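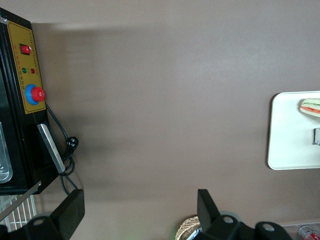
Red rocker switch and indicator lights on a yellow control panel.

Call for Participants: Mavach Winter Mending School

Do you take the back off things before you throw them out? Have you got a drawer of odd screws and a lamp you keep meaning to rewire? We'd love to have you!

The Mavach Mending School is opening 15 places for its next ten-week course in household repair. We meet one evening a week in the old MacKinnon feed store, second floor, and we work on whatever people bring in: toasters, radios, desk fans, sewing machines, wobbly chairs, coats with dead zippers. Last year's group started with a very stubborn table lamp and ended up relining a wool coat, which nobody had planned and everybody enjoyed.

You don't need any experience. Craig MacRitchie teaches the electrical evenings and starts from the plug. Ishbel Mackay takes textiles and has a soft spot for darning (bring your worst socks, she means it). Wood and glue are with Ruairi Chisholm, who will also show you how to sharpen a chisel so it stays sharp.

What we ask of you

Come to at least eight of the ten evenings. Bring one broken thing from home that you can carry up a flight of stairs. No microwaves, no tube televisions, nothing that runs on gas. Keep a repair notebook, messy is fine, and let us copy a page or two for the shelf. In July we hold an open mending day for the neighborhood and we hope you'll take a turn at one of the tables.

Must be 16 or over. Closed shoes on the electrical and wood evenings, please.

Cost

The course is free. There is a $15 charge for materials, and if that's a problem just say so on the form and we'll drop it. Tools are here already, including two good soldering stations and the treadle machine that Mirell Fabrics gave us when they moved.

How to apply

Write us up to 200 words about something you fixed, or tried to fix and made worse. We like those best. Add your name, a phone number and which evenings you can't do. Hand it in at the front desk or mail it to Lorna Nisbet, Mavach Mending School, 899 Trosano Street.

Applications have to reach us by 23 December 2022. Lorna will call everyone, whether or not there's a place, and we keep a waiting list for the summer course.

Questions about stairs, access or allergies (the glue is strong) can go to Donnie Rennie at the front desk any afternoon.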